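Course Materials > Robot Software > Unit 4: Planning > Handout 4.2

September
Bronwyn McKinnon

Handout 4.2: Scene representation for pick planning

Last unit ended with a planner that could move the arm between two joint configurations in free space. This handout covers what the planner needs to know about everything else on the table. Read it before the lab. You will need the Trimby log viewer installed and the Unit 3 repository merged.

The planner keeps a scene, a list of collision bodies with a pose and a shape for each. The table is a fixed box. Other bodies come from the perception node, which publishes a new list every 200 ms. A body that drops out of the list stays in the scene until you remove it, and forgetting to do so is the most common bug in Lab 4.

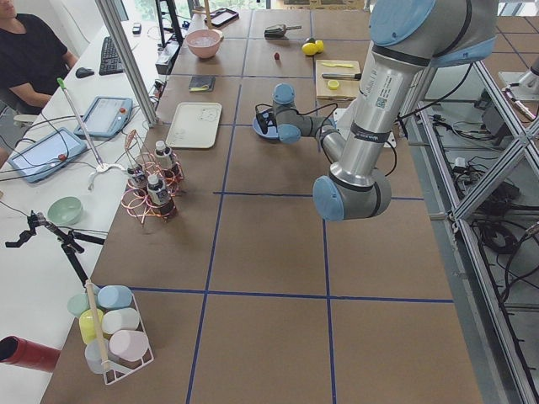 Shape choice matters more than pose accuracy for most of our objects. We allow three shapes: box, cylinder and convex hull. A cutting board is a box. A lemon can be a short cylinder and nothing bad will happen. The spiral copper rack with the little bottles in it is harder, since a convex hull around the whole thing closes off all the space between the loops, and any grasp on a bottle will be rejected as a collision. The basket of plastic cups has the same problem, plus a wooden stick that stands up through it. If you fit the hull to the cups only, the planner will route the forearm straight through the stick. Split objects like these into several bodies and give each its own ID.

Pose frames. All poses are in the table frame, in meters. The tape grid is for people laying out objects. The planner does not read it, so do not hard-code cell positions.

Padding. Start with 12 mm on every body. For the target object only, turn padding off during the last part of the approach, then turn it on again after the lift.

Timing. Rami Haddadin ran the reference solution on 312 logged scenes. The median plan took 78 ms. Scene 1206 is a known failure and is left out of grading.

For the lab, submit your scene builder and one page on how you split the rack.

Related handouts
4.1 Joint space and free-space planning
4.3 Grasp candidates and scoring
5.1 Replanning when the scene changes
Using the Trimby log viewer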